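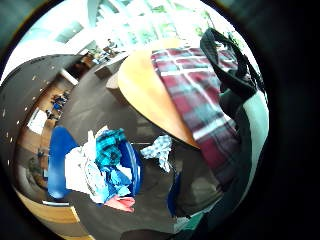
Kolura is a still cider made in the Wynne valley from late-ripening apples and a small share of cooking pears. It is pale gold in color, dry to the taste and lower in carbonation than most ciders sold by the glass. The name is used both for the drink and for the evening meal at which it is traditionally poured, although restaurants outside the valley apply it only to the drink.

Production

Fruit for Kolura is picked after the first cold nights and left in open crates until the skins soften. It is then milled, and the pulp stands overnight before pressing. Fermentation relies on the yeasts present on the fruit and in the press house, and may take until February to finish. Producers do not add sugar at any stage. The finished cider is moved off its sediment once and is normally sold within the year, as it loses much of its aroma with longer storage.

Pears make up no more than 9 percent of the fruit by weight under the rules of the Gimport Cider Association, which registers producers and grants the right to use the name on a label. Cider with a greater proportion of pears is sold as Nekura. Nekura is sweeter, slightly cloudy, and served colder. The two are often confused on menus, and the association has asked importers to list them separately.

Service with food

In the valley, Kolura was long treated as a plain table drink and was served from a jug with bread, smoked pork and hard cheese. Its use in formal dining began in the town of Gimport, where several restaurants replaced the white wine in their set menus with cider from nearby farms. The usual order places a young Kolura with shellfish or river fish, an older one with roast poultry, and Nekura with the cheese course or a baked dessert.

Opinions differ on the proper glass. Restaurants tend to use a narrow-stemmed wine glass, while growers favor a short tumbler and regard the stemmed glass as unsuited to a still cider. The recommended serving temperature is that of a cool cellar. Pouring from a height, common with some other European ciders, is not practiced.

Cooks also use Kolura as an ingredient. It appears in a mussel broth with leeks, in a braise of rabbit and mustard, and in the thin pancakes sold at the autumn market. Vinegar made from unsold stock is a minor product in its own right.

Cultivation and trade

Orchards registered for Kolura cover 349 acres, most of them on the north side of the River Wynne. The trees are grown on standard rootstocks and grazed beneath by sheep for part of the year. Annual output is around 2,450 barrels, of which the greater part is consumed within the region. Exports are handled by two merchants in Gimport and go mainly to restaurants, with little reaching retail stores.

The season's opening is marked by a public tasting in the Gimport market hall, most recently held on Sat 4 November. Entries are judged without labels, and a separate class is reserved for dishes cooked with the cider.

See also

Nekura
Gimport market hall
Wynne valley orchards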